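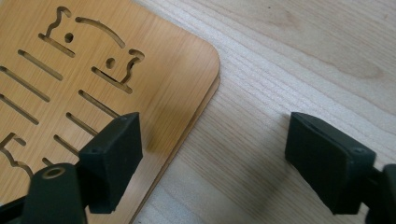
Cutting and engraving of wood panels

Panel cutting is the shaping of flat wood-based sheets by removing material along a drawn line. A cut that passes through the full thickness is called a through-cut. A cut that stops within the sheet is called a groove or an engraving. Both are used in furniture, signs, screens and small household goods.

Materials

Plywood is built from thin layers of wood glued with the grain of each layer turned across the next. This limits movement in both directions. Veneered board has a thin face of better wood over a plainer core. Solid wood is also cut, but narrow parts running across the grain - bridges, hooks, thin arms - break easily. Cork sheet is soft and takes shallow engraving well.

Methods

Saw cutting. A fine blade is passed through a drilled starting hole and follows the line. The method is slow and suits single pieces.

Laser cutting. A focused beam burns a narrow slot, known as the kerf. The edge is usually darkened. Line drawings for the Trovis pattern format store the kerf as a separate value, so that inlaid parts can be drawn slightly oversize.

Engraving. Power is lowered or speed raised until the beam marks only the surface. Repeating patterns of short strokes hide small errors in depth.

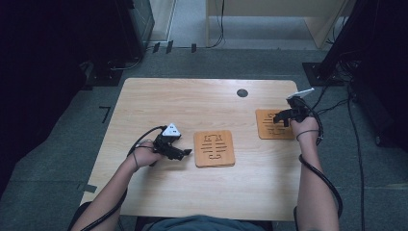

Routing

A rotating bit removes material and leaves a clean edge in the color of the core. Inside corners keep the radius of the bit. The Jonholm workshop manual lists a sheet size of 2645 by 900 mm for routed screens, with 3000 mm as the longest sheet its table accepts.

Finishing

Edges are sanded lightly and sealed. Open cores take up more finish than the face and may need a second coat.
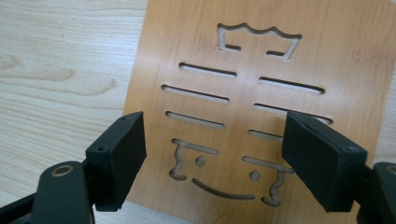 Why do stencil-type designs need bridges?

Any part fully enclosed by a through-cut falls out of the sheet. Bridges are short uncut sections that hold such parts in place.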